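Things people tell you about loading a dishwasher, and which ones I believe. A thread, because I've been arguing with relatives about this since February.
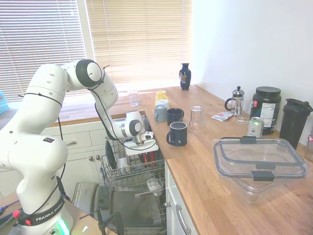

First up, the idea that there's one correct way to load the top rack. I've read the Clistmont booklet that came with ours. It has a diagram with identical cups in tidy rows. Who owns that many identical cups? My house owns bowls in several sizes and one gravy boat.

Then the rule that plates never go up top. Why not? If it's a small plate and the rack above the spray arm has the height for it, it gets washed. The thing to check is whether it stops the upper arm from turning. Give the arm a spin by hand before you shut the door. Takes a second.

Dinner plates up top, fine, I'll give you that one. Ours hit the ceiling.

Bowls. Everybody has a theory about bowls. Mine is that a bowl has to lean far enough that water runs off it, and facing the spray. A bowl sitting flat and face up is a bowl of gray water by the end. I don't need a study for this, I've poured it on my socks.

Speaking of studies. There's a post going around that says hand washing uses 2,000 gallons more a year than a machine. A different post says it's 2,000 gallons a month. Neither one says whose sink they measured or how long the tap ran. Same number, very different claim, and people share both with total confidence.

I do think the machine uses less than I do at the sink. I leave the tap on. But "less than me" is as far as I'll go.

Pre-rinsing. The Cillano tablets box says don't bother. The box is also in the business of selling me tablets, so I tested it at home for a couple of weeks. Sauce came off. Dried oatmeal did not come off, and neither did egg. So now I scrape everything and rinse oatmeal and egg. Very boring result, sorry.

Also tried two tablets in one load on somebody's advice. Don't. Everything had a chalky film and I had to run it again with none.

Red plastic. I was told for years that one tomato stain means the whole load goes orange. I've only ever seen it on the cheap white tubs. Ceramic came out fine every time at my place. If yours didn't, I'd like to know what it's glazed with.

Rack organizers! I bought the Vestidton clip-in cup holder, the one that's meant to "double" the space. It holds four cups. It sits where four cups used to go. I'd like my money back but I threw out the receipt.

The one add-on I'll defend is a plain mesh bag for lids and baby spoons. Any brand. An old laundry one works if it's clean.

Someone always says leave the door wide open afterward so things dry. OK, but if you've got a wood countertop right over it, think about where that steam is going. The underside of the front edge on ours went rough and a bit gray before I noticed. I let it sit closed for a while now, then open it and pull both racks out.

And oil the underside too if it's butcher block. I only ever did the top. The Tripathi oil I use says food safe on the tin, which matters on the top and not at all underneath, so use up whatever you have down there.

"Unload the bottom first so the top doesn't drip on it." This one is just true. I resisted it for ages because of who told me.

Turning cups over when you unload: also true, the ones with a dip in the base hold a little pond. Tip them before you lift the rack out over anything dry.

Sharp knives, no. Wooden spoons, people say no and I do it anyway, and they look terrible. Draw your own conclusions.

The filter. If yours smells, please look at the filter before you buy a cleaning pouch. Ours twists out from the floor of the tub. I had owned the machine for more than 2 years when I found that out. I won't describe it.

Vinegar in a cup on the top rack: I've tried it, the glasses looked the same to me. My sister-in-law swears hers sparkle. Her water might be harder than ours, or she might just want to win.

If you've got a claim I missed, send it. Tell me what you washed and what it looked like after. "My grandmother always did it" gets a polite like and no retest.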